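Print this page | E-mail this page
Filed under: Support > Two-arm units > Laundry tasks > Faults and recovery
Comments (3)

Section 7: Gripper stall at the washer door (fault 127)

Applies to Jarnus two-arm units running the Dirnex task controller, firmware from February onward. Read Section 2 (Emergency stop) before starting any step in this section. The procedure needs one trained person and the hand pendant.

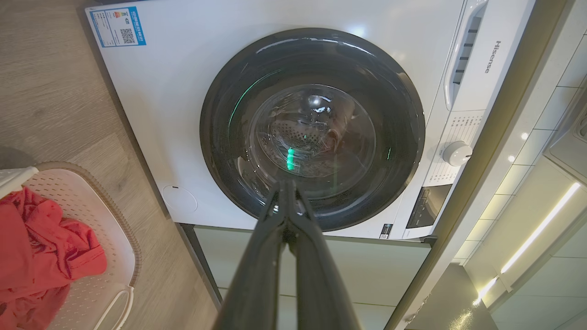
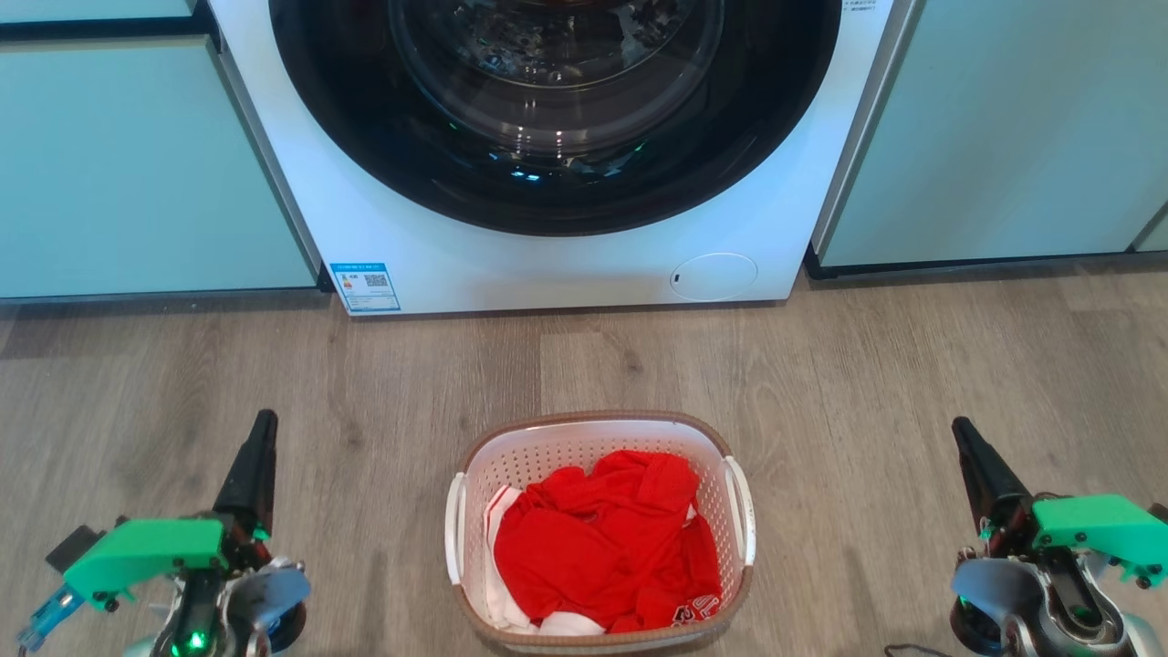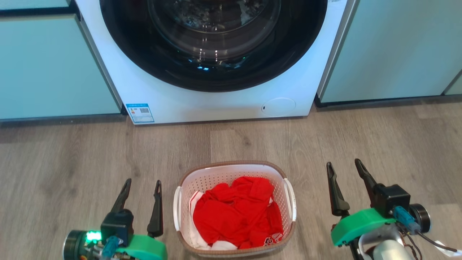 Front-loading washer at the Farooqui test flat.

7.1 What the fault means

Fault 127 is raised when a gripper finger draws more than its set current against a surface that the controller does not expect to touch. At a front loader the usual contact points are the door rim, the door glass and the top rim of the basket. The controller stops both arms and holds them under power. It does not open the grippers.

The fault was first logged at Farooqui during an unloading run. The right arm closed on the door rim 3 mm short of the taught position, and the operator cleared the fault from the pendant without backing the arm off. On restart the arm pushed into the door with full joint torque. The door hinge was bent and one finger pad was torn. The steps below replace the old recovery page, which allowed a restart from the held position. Destroy any printed copies of that page.

CAUTION - The arms are still powered after fault 127. Do not put a hand between a finger and the door, or between the two arms, until step 4 is complete.

CAUTION - Do not try to open or close the washer door by hand while a finger is in contact with it.

7.2 Recovery

1. Stay outside the floor marking. Check on the pendant which arm raised the fault. The other arm will show HELD.

2. Pause or stop the washer program at its own control panel, but only if the panel can be reached without leaning over an arm. If it can't, switch the washer off at the wall.

3. Select BACK OFF on the pendant and hold the enable switch. The faulted arm moves back along its last path at low speed. Release the switch when the finger is clear of the washer and of the basket.

Note: If the arm doesn't move within 60 seconds, or if the current reading rises, release the enable switch and press the emergency stop. Go to 7.4.

4. Press the emergency stop. Wait for both arm status lines on the pendant to read POWER OFF. Support the raised arm before you release the brake. The forearm will drop.

5. Move the basket out of reach of both arms. If a garment is caught in a gripper, open the fingers with the release key. Don't pull on the cloth - a sleeve under tension can shift the finger off its mount.

6. Look over both fingers, the brackets and the connectors. Check for:
- cracks at the bracket screw holes
- a finger that rocks when pressed sideways
- a connector that is not fully seated
- cable pinched under the arm base

7. Check the door rim and the glass for scratches or chips. Open and close the door once by hand. It should latch without being lifted.

8. Put the basket back on its taught mark, with the handles to the left and right as seen from the robot. A basket set at an angle is the most common cause of a repeat fault.

9. Reset the emergency stop, home both arms, then run DOOR CHECK. The result must be PASS on two runs in a row before the task is started again.

7.3 Wrist camera reading

The door position is taken from the wrist camera. Bright reflections on the glass can move the fitted circle off the true rim, and in the Farooqui case this made up most of the error. If DOOR CHECK fails with code G, switch off any strip lighting near the washer and run it again. If it then passes, add a glare mask in the Dirnex vision menu (Section 11). Don't widen the contact tolerance to get a pass.

Grip current limit at the door: 780 mA. The earlier default was higher and must not be restored. Units set up with the Joltberg finger kit keep the same limit.

7.4 When to stop and call

Leave the unit off and contact support if any of these apply:
- the arm did not back off in step 3
- any bracket is cracked, however small the crack
- the door does not latch
- fault 127 comes back on the same day at the same position

Save the log to a memory stick before the controller is switched off at the cabinet. The joint current trace is not kept after a cold start, and support can't assess the fault without it.

Revised December 24, 2020. Checked by Branwen Parri.

Print this page | E-mail this page
Shares: 3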